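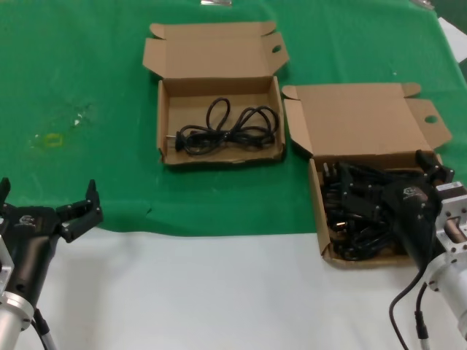
What does a company get when it buys a kitting service? Mostly a promise that the right part will be in the right box when someone opens it, plus a monthly invoice.

Chapter 7. Buying the Boring Job

Power cords are a fine place to begin. They are cheap and floppy, and they rarely lie the same way twice. Rusesley's kitting package, sold under the name Parkeo, offers a two-armed station that places one coiled cord in each carton. The sales sheet speaks of 1,000 cartons a shift. The contract, which is longer and duller, speaks of 360.

Students should read the contract first. A gripper has to get a finger on either side of the coil, and the coil has its own opinions — the sales sheet leaves these out.
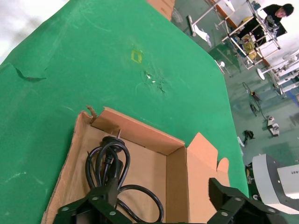

7.1 What the Trial Measures

Lerngate, a maker of desk lamps, ran a trial in June and logged 1,811 attempts. Its buyer, Da-eun Tak, asked for a fee per good carton in place of a fee per hour. Rusesley took a week to find this reasonable. Before you read on, write down what you would count as a good carton, and who should pay for the others.

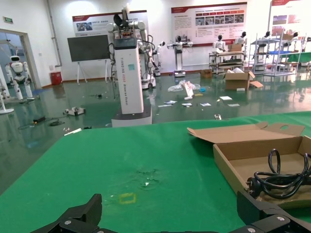 Ha-neul Ki objects that a fee per carton only teaches the vendor to turn away difficult cords, and would sooner pay by the hour and keep the right to complain.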